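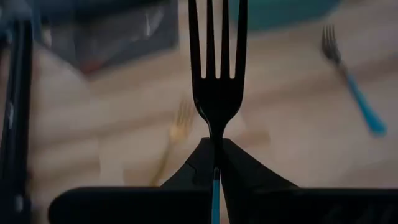 Ticket 312 - Cutlery sorting, break room
Opened 8/26/22 by Telma Farías
Status: open

Problem as reported: the Skitden sets keep ending up mixed. Blue-handled forks go in with the gold ones, and at lunch people pull out whatever is on top. Facilities at Masora says the fix is one bin per handle color. I have my doubts. We tried labels in the old drawer and they lasted 17 days.

What I checked first

Handle color. Half the staff call it blue and the other half call it teal, so "put the blue ones in the teal bin" is already a bad instruction. The request form says both, on the same page.

Bin size. Huvari lists these for desk supplies. I was told they hold a full set. A full set of what, the listing does not say.

Step 1. Tip everything out on the wood table and sort forks only. Knives wait.
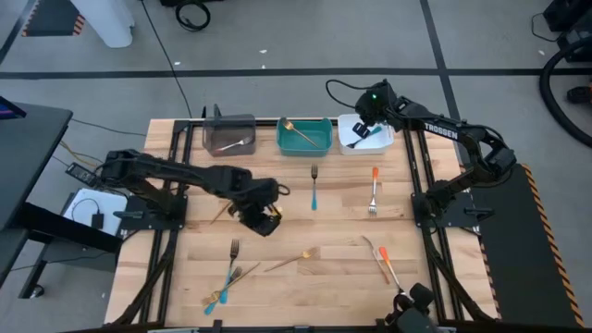

Forks started, one bin each for silver, gold and teal handle. Knife still out on the table.

The gold fork does not lie flat in the middle bin. Its head pokes up over the back rim. Adams replied that this is "within normal use." Maybe, but I would like to hear that from a person who has to close a drawer over it.

Step 2. Keep the teal or blue handles in the white bin, whatever we decide to call them. Gold stays in the middle one.
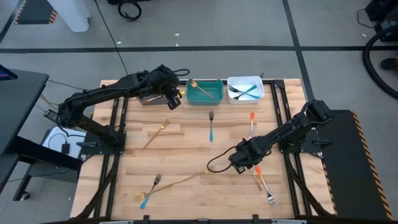 Step 3. Count before closing

The order sheet says 70 pieces. The last count I was given was 22 short, and I don't believe that number either - it was done from memory. Recount with the bins emptied and write down forks and knives separately.

Still open: where orange handles go. Three bins, and the form lists four kinds of fork. I asked for a fourth bin and was told to wait until September.

Not closing this until the recount is in.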